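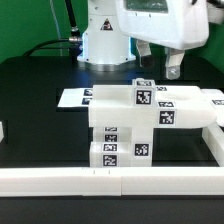
Fig. 4.1 Base column, with the cable connector plugged into its side

4. Getting your records into Gedach

If you own fewer than 90 records, you can type them in by hand in an evening and skip to section 5. Everyone else, put the kettle on.

4.1 Before you start

Gedach sorts music by artist, then by release, then by pressing. It does not sort by mood, by the colour of the sleeve or by which ex left it behind. If your shelves are arranged that way now, leave them alone. The catalogue doesn't mind where things live as long as each shelf has a name.

You will need:
- a Gedach account with the address confirmed
- a spreadsheet of your collection, if you have one
- a name for each shelf or box ("Shelf 2" is fine, "the good stuff" will cause arguments)

Note: the free account holds 3,000 entries. A double album is one entry. A box set is one entry too, whatever you paid for it.

4.2 Importing a list

1. Open Collection, then Import.
2. Choose your file. It must be saved as CSV. Fancy formatting is thrown away, including the bold type you used for rare soul 45s.
3. Match your columns to ours. Artist and Title are compulsory. Label, Year and Catalogue number are optional but save a lot of grief later.
4. Press Check. Nothing is stored yet.
5. Read the list of problems. There will be one.
6. Correct what you can, then press Import.

Our test file was Cormac Fahy's collection of funk and soul singles, 1,752 lines of it, typed over several winters with at least four spellings of "featuring". It went in at the second attempt. Yours will probably behave better.

Caution: do not close the page while the bar is moving. You'll end up with half a collection, and it will be the half you never play.

4.3 Artists who share a name

When two artists have the same name, Gedach adds a number in brackets. The number shows who was entered first and says nothing about who was better. To change it:

1. Open the entry and click the artist's name.
2. Pick the right person from the list. Birthplace and active years are shown where known.
3. Press Save, then Apply to all if the same mistake runs through the whole shelf.

Backing singers, session players and horn sections go under Credits. Please don't add them as main artists, however strongly you feel they carried the record.

Note: "The" is ignored when sorting. "Les" and "Los" are ignored too. "Man" is a band and is left as it is, after a lively exchange of emails with Loïc Chauvin.

4.4 Merging duplicates

Go to Tools, then Duplicates. Gedach shows possible pairs side by side. Choose Merge, Keep both or Ask me later. Ask me later brings the pair back every Monday until you give in.

Caution: merging can't be undone. If one copy is a reissue and the other isn't, choose Keep both. Agathe Maillard, who wrote this part of the program, merged her own first pressing into a supermarket compilation and would like you to learn from it.

4.5 Grading

Use the standard grades, from Mint down to Poor. Play the record before grading it - sleeves lie. Grade disc and sleeve separately.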